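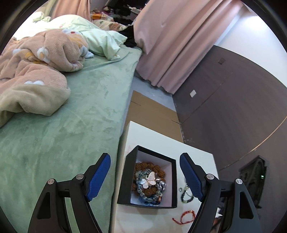
Water hammer after replacing a toilet fill valve

Posted in Plumbing > Supply and Drains

Kanchan Ahuja

I replaced the fill valve on an upstairs toilet in August and have had a loud bang in the wall ever since. It happens at the end of the fill, at the moment the valve shuts. One hard knock, then a short rattle that dies off. The old valve closed slowly and never did this.

Details:

House is two stories, half-inch copper to the bathroom, run up through an interior wall. Static pressure at the outside spigot reads 78 psi in the afternoon. I have not checked it at night. The shutoff under the toilet is a quarter-turn, fully open. The supply line is braided, 9 inches, new with the valve. There is a pressure reducing valve on the main next to the meter. It was there when I bought the house and I have never touched it.

Closing the shutoff halfway makes the knock quieter but does not get rid of it, and the tank then takes a long time to fill. The sink and tub in the same bathroom make no noise. The washing machine downstairs thumps a little when it changes cycles, but it may always have done that.

Do I need an arrestor, and if so does it have to go inside the wall? I would like to avoid opening drywall. The bathroom backs onto a bedroom and the bang is loud enough in there to wake people up.

Ezequiel Bermúdez

Check the pressure first. 78 psi is just under the 80 psi maximum in most codes, and that is a daytime reading. Demand on the street main drops overnight and the pressure on your side can climb if the reducing valve is worn. Get a gauge with a lazy hand (the red needle that stays at the highest reading), thread it on the spigot, and leave it there overnight with no irrigation running.

If the peak is well over 80, the reducing valve is not regulating. Some can be rebuilt with a kit. A lot of older ones are not worth the trouble and get replaced whole. If you have a water heater and a reducing valve but no expansion tank, you can also see a spike from thermal expansion each time the heater runs. That shows up on the same gauge, so compare a night with the heater on and one with it off before you blame the reducing valve.

Set the pressure to 60 psi. On most reducing valves you loosen the locknut and turn the adjusting screw counterclockwise to lower it. Go a half turn at a time, open a faucet to bleed off the old pressure, close it, and read the gauge again.

Then deal with the toilet. You do not have to open the wall. There are small arrestors made to fit between the shutoff and the supply line, with a 3/8 compression connection on both ends. Close the shutoff, flush, take the supply line off the stop, put the arrestor on the stop, and put the line back on the arrestor. Check whether your 9 inch line still reaches, as the fitting takes up some length. Buy a 12 inch one if it is tight. Do not stretch it or leave it kinked.

The rattle after the knock is a loose pipe – the arrestor may reduce it enough that you stop hearing it. If it does not, look for a place where the riser is exposed, such as the basement ceiling, and add a strap with a cushion there.

Refugio Meléndez

just turn the water off at the main and drain the whole house, it refills the air chambers. worked on mine for a couple of years

Consuelo Palacios

Draining only helps if the house has air chambers, which are capped vertical stubs at the fixtures. They fill with water again over time, so the noise comes back. It costs nothing, so try it, but I would not count on it.

One thing to add to Ezequiel's answer. Some fill valves snap shut much harder than others. Take the cap off yours, hold a cup upside down over the opening, and crack the shutoff for a few seconds to flush out any grit. Debris under the seal can cause chatter at shutoff. If it still bangs with the house at 60 psi and an arrestor on the stop, swap the valve for a different design and keep the receipt.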